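4th March

Glaze tests, batch 449, continued

Opened the small kiln this morning. All the tiles came out whole, which is better than the last batch. Notes on each group before I forget, then what I want to change.

Background for anyone reading who wasn't in on the start of it: we are trying to get a satin white that works on both the buff stoneware and the darker Pruria clay, fired to cone 6 in the electric kiln. The old recipe depended on a frit we can't get anymore. Stullis have a replacement that is close on paper, a bit higher in calcium and lower in boron. These tests are to find out how far off it is in practice.

Group A, straight swap, same weight of the new frit for the old. Too stiff. The surface is dry at the rims and there are pinholes on the textured half of every tile. On the Pruria clay the pinholes are worse and a few have a brown ring. Color is fine where the glaze is thick enough. I would not use this on anything people eat from.

Group B, swap plus extra frit, silica reduced to match. Much better melt. Smooth to the touch on the buff body, and the edge break is close to the old glaze. It did run on the vertical tiles, enough to make a roll at the foot but short of the shelf. On the Pruria clay it goes slightly gray, and I don't dislike it.

Group C, same as B with a little more kaolin. This is the one I'd carry forward. It stays where it's put and still reads as satin. Crawled on one tile at the corner, where I think I left a fingerprint after bisque. Will wipe all tiles with a damp sponge next time before dipping.

Group D, zircon reduced by half. Not white enough over the dark clay. Fine over buff, but then we would need two buckets and the whole point is one bucket. Dropping this line.

Firing notes. Standard schedule: slow to 1,000, then medium speed to the top, short hold, then let it fall. All temperatures in the log are Fahrenheit, as the Zadau controller reads them. It reached 1,000 on time and 2,000 a little later than last firing. The bottom section was lagging. Witness cones: top shelf bent a full cone 6, middle the same, bottom shelf only just started to lean. So the bottom is cooler than the controller thinks. Might be the thermocouple, might be an element getting tired. Mingxuan Hao is going to put a meter across the elements before we fire again. If the bottom one reads high we should replace the pair.

This matters for the results, because half of Group A was on the bottom shelf. I checked the A tiles from the middle shelf separately and they are pinholed too, so I don't think the conclusion changes, but the dry rims may be partly heat. Put one A tile through again on the middle shelf to be sure.

Cooling. Tried a controlled cool on this one for the satin surface, with a drop to 1,900 and a slow section down from there. Compared with the fast-cooled tiles from the previous batch the surface is softer and less reflective. The kiln is tied up for longer though, and we can't do that every time in a busy week. Would like to see Group C with a natural cool before deciding it's needed.

Mixing. Specific gravity was on the high side for A and B. I had added water by eye and then measured afterwards, wrong order. C and D were adjusted properly before dipping. The Qiu scale drifts when it is near the extractor – move it to the other bench and let it settle with the empty cup on. Sieve twice. The zircon clumps and a single pass leaves white specks that look like a firing fault.

Also, the new frit settles hard. The B bucket had a solid cake on the bottom after one night. A small pinch of Epsom salts dissolved in hot water helped, but it needs to be stirred in well and left before judging the thickness. I don't want to add bentonite until we know what the kaolin in C does for it.

Acid check. Left one tile each from B and C half in vinegar overnight, as usual. No change in color or feel on C. B has a faint line that I can find when I tilt it to the window, and I can't feel it with a fingernail. Leaving both in for another two nights. Same tiles will get the lemon slice after that. None of this replaces a proper leach test, which we will pay for once the recipe is settled.

Cost. With the frit at the new price, C comes out slightly above the old glaze per bucket. Acceptable.

To do
Mix C again at a 3,000 gram batch, for cups and not just tiles
Same C on the Pruria clay, thin, medium and thick dip
Refire one A tile, middle shelf
Natural cool firing once the elements are checked
Label the D bucket as scrap or use it up on buff test pieces
Order more cones, nearly out of 6 and low on 5
Wash the kiln shelves, there's a B drip on one near the back
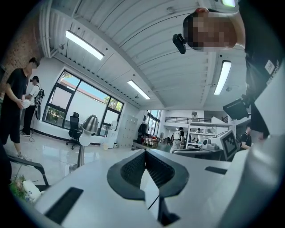

White gripper, dark V-shaped pad in the middle, head camera upper right.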